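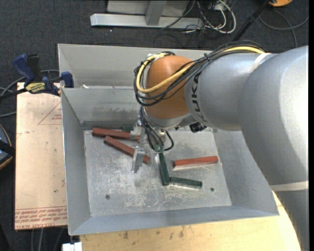 4. What People Call the In-Between Colors

4.1 Brown, red, and the long argument between them

We came to this part of the study with a good deal of affection for it, and we hope the reader will forgive us if we take our time. The two earlier sections dealt with the colors that give people very little trouble. Yellow is yellow in Dirnik and it is yellow in Brunusura, and the grandmother and the grandchild will agree on it over the same kitchen table. The trouble, and to our minds the pleasure, begins with the darker and duller shades, where one person's brown is another person's red and both of them are a little surprised to hear it.

Of the 2,000 households that received our booklet in February, 877 sent it back with the naming pages filled in. Many people wrote in the margins as well, and those notes turned out to be some of the most useful material we have. The respondents were asked to write down the first word that came to mind for each printed swatch, and then, if they wished, a second word they might use with a neighbor. We did not offer a list to pick from. Earlier work in the valley had used one, and Zelenák has argued in her own notes that a list tends to pull people toward the schoolbook word and away from the word they grew up with. We are inclined to agree with her.

The reddish browns gave us the widest spread of any group. For a shade close to that of the reddish-brown blocks in Figure 1, respondents gave us 19 different words, from the plain "brown" and "brick" to "liver," "old barn," and a lovely term from the upper end of Dirnik that means something like "the color of the pot after the plums." Older respondents leaned toward words taken from food and clay. Younger ones leaned toward "brown" with something added in front of it, such as "warm brown" or "red brown," and they were more likely to leave the second line empty.

The dark greens behaved differently. A green of the kind seen on the other blocks in the same figure was called "green" or "dark green" by nearly everyone, whatever their age or village, and the second word, when there was one, was usually the name of a tree. We had expected more variety here, given how much of the land between the two towns is forest, and we spent a rather long evening trying to explain why we had not found it. One thought is that people who live among many greens save their special words for the plants themselves and feel no great need to carry them over to paint, cloth, or paper. A woman in Brunusura put it more simply in her margin: "If it is a fir I say fir. If it is a coat I say green."

4.2 When the two shades sit side by side

Up to this point every swatch had been printed alone on its page. In the last part of the booklet the reddish brown and the dark green were printed next to each other, and we asked for names again. With the green beside it, the brown drifted toward red. People who had written "clay" or "brown" a few pages earlier now wrote "brick," "rust," or simply "red," and several crossed out their first answer and went back to change it, which we had not asked them to do but were glad to see. The green hardly moved at all.

This fits with what Štěpánka Zelenák heard in her interviews at the Bavness wool shop, where customers asked for a "red" yarn when it lay in the basket with the greens and for a "brown" one when it lay with the grays. We return to her interviews in Section 5, together with the word lists from the Pacheco collection, where the plum-pot color makes another appearance under a slightly different spelling.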